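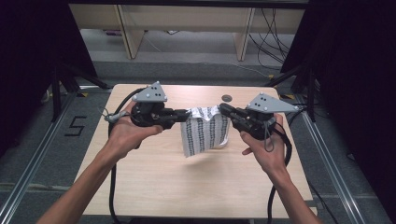 Two grippers, one cloth, held by the top corners.

How many demos before the cloth folding stops being a coin toss?
Posted by Bernadette Phelan, 08/04/2021

We're teaching a policy to fold small cloths from hand-held gripper demos. I have 84 so far, all done by me, all starting from the cloth lying in a heap. Training loss looks lovely. The folding looks like someone trying to get rid of evidence. It does fine once both corners are up, but it grabs the middle of the cloth about as often as a corner. Do I just need more, or am I collecting the wrong thing? My wrists would like to know before I start again.

Bronisława Kurek
84 is thin for cloth, but I'd look at the first grab before adding to the pile. When I did this with dish towels, I was fishing around for a corner, missing, and trying again, and I kept every second of it. The policy learned to fish. Go through your recordings and throw out the ones where you dithered. Then record short ones that stop as soon as both corners are off the table, with a different heap every time. Really different - drop it, don't arrange it. Everyone believes they crumple at random and everyone has a favorite crumple.

Also get a second person to do some. We ended up with 1003 from 4 people, and the set was better for the arguments. Keep the cables out of the way of your elbows too, or you'll teach it to flinch.

hegarty_bench
just collect more. worked for me (socks)

Prastico
Agree with Kurek on the short ones. Check that both grippers' tracking markers stay in view while you lift. I lost 4 good sessions to turning my left wrist so the pattern faced the wall. The files looked normal until I played them back and the left hand teleported.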